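情報機器管理室だより

デスクトップ型パソコンの分解・部品整理作業について

ナスウッド事業所では、更新により使用を終えたデスクトップ型パソコン144台の分解および部品整理を、2025年6月30日より順次実施いたします。対象は、ブリルコフ館および本館の各執務室から回収された機器であり、作業は本館1階の整備室において行います。関係各位におかれましては、以下の内容をご確認のうえ、ご協力くださいますようお願い申し上げます。

1 記憶装置の取り外し

回収した機器は、側面のカバーを外した後、最初に記憶装置を取り出します。対象機種では、ハードディスクが青い樹脂製のレールに収められ、両端のつまみを押さえながら引き抜く構造となっています。取り外しに先立ち、電源ケーブルとデータ用ケーブルの両方が外れていることを必ず確認してください。レールは再利用しますので、ディスクとは別の箱に収納願います。

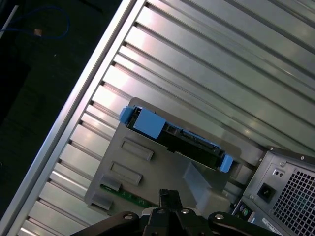
問 取り出したハードディスクに残っているデータは、どのように扱われますか。
答 情報機器管理室が台帳に製造番号を記録し、専用の施錠保管庫に収めた後、所定の手順により消去します。消去が完了しない媒体は物理的に破壊し、その記録を10年間保存します。各部署において個別に消去作業を行う必要はありません。

2 基板および小型部品の取り扱い

記憶装置に続いて、樹脂枠に取り付けられた電子部品、増設基板、前面端子の基板を順に取り外します。ピンが露出している部品は曲がりやすく、いったん曲がると修正に時間を要します。部品は縁を持って扱い、重ねて置くことのないようお願いいたします。静電気防止用のリストバンドは、整備室入口の棚に用意しております。

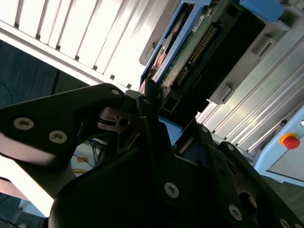

取り外した基板は、静電気防止袋に1枚ずつ入れ、機種名と回収元の部署名を記したラベルを貼付してください。袋は灰色の収納箱に立てて並べ、1箱あたり最大9枚とします。3月に行った試行では、ラベルの記入漏れにより照合をやり直した箱が2箱ありました。今回は、袋に入れる前にラベルを記入する手順に改めております。

ねじについては、筐体用と記憶装置用とで規格が異なります。混在したまま保管すると再組立の際に支障が生じるため、作業台に備え付けの仕切り皿を使用し、1台の分解が終わるごとに所定の容器へ移してください。

3 筐体の保管および搬出

部品を取り外した筐体は、主基板を残した状態で一時保管します。主基板の取り外しは、動作確認用の予備機として残す台数が確定した後に、別途実施する予定です。筐体の金属部分には縁の鋭い箇所がありますので、運搬時は必ず手袋を着用してください。前面端子の基板が残っている筐体は、端子側を下にして置かないようお願いいたします。

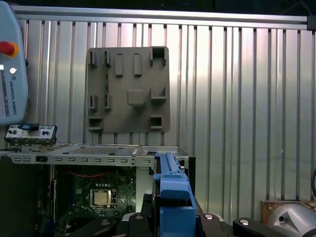 開いた筐体と緑色の主基板

保管期間を終えた筐体は、ストローベル資源リサイクルに引き渡します。樹脂部品は金属と分けて搬出しますので、分解の段階で取り外せるものは外しておいてください。青いレールおよび電源装置は搬出の対象に含まれません。再利用が可能と判定されたものについては、ナドモント分室の保守用部品として移管する計画です。

整備室の利用を希望する部署は、所定の申込票に機種名、台数および希望する時間帯を記入し、情報機器管理室の窓口までご提出ください。なお、未回収の機器が執務室に残っている場合は、各部署で分解を行わず、電源コードを外した状態で同室までご連絡願います。

情報機器管理室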